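Ticket: Level readings drifting on footbridge monitoring, Sadska site
Status: Open, waiting on supplier
Product: Tutden tilt logger, firmware 3
Raised by: Herrero structures desk

Original report

Since the August download, the logger on the east abutment shows a steady lean towards the river. The other loggers on the bridge show nothing of the kind. If the figure were real we would expect to see it at the bearings, and the bearings have not moved. The dashboard has it in red and the client has noticed.

Reply from Sekis support

Thank you for your report. Drift of this type is normally caused by temperature. Please switch on temperature correction and restart the unit.

Herrero, 10.40

Correction was already on. It says so on the settings page, for what that is worth. Restarted anyway. The reading dropped to zero, which looked lovely until we saw that restarting sets a new zero whether you ask for one or not. By the next morning it was climbing again at the same rate. Please don't mark this as solved on the strength of a restart.

Reply from Sekis support

Please confirm that the bracket is tight and that the unit is mounted on sound concrete.

Herrero, 14.15

Bracket checked with a torque wrench, all fixings as per your sheet. Concrete is sound. We also put a spirit level and a separate survey target on the abutment and left them there. After 12 days the target shows no change beyond normal survey error. The logger says we have lost nearly 6 mm per 1000 mm. A wall that far over would be visible from the road.

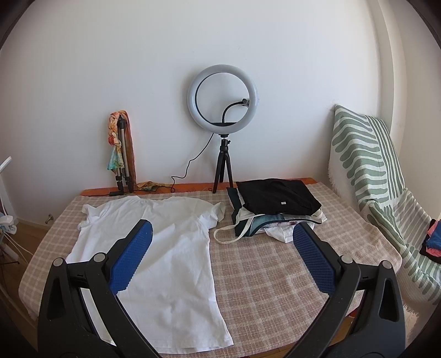

Reading time: 3 minutes

Herrero, 16.05

Swapped the east logger with the west one. The lean went with the logger – the west abutment is now apparently falling over and the east has recovered. To us that points to the sensor, but we would like to hear it from you in writing before we tell the client anything.

Reply from Sekis support

We have passed this to the product team. A firmware update may improve stability.

Herrero, 16.30

May improve it how? The release notes mention battery life and a new logo. We will load it on the spare unit first and leave the faulty one alone, so that there is something left to test. Please send a replacement and the calibration record for the original. Ticket to stay open until we have both.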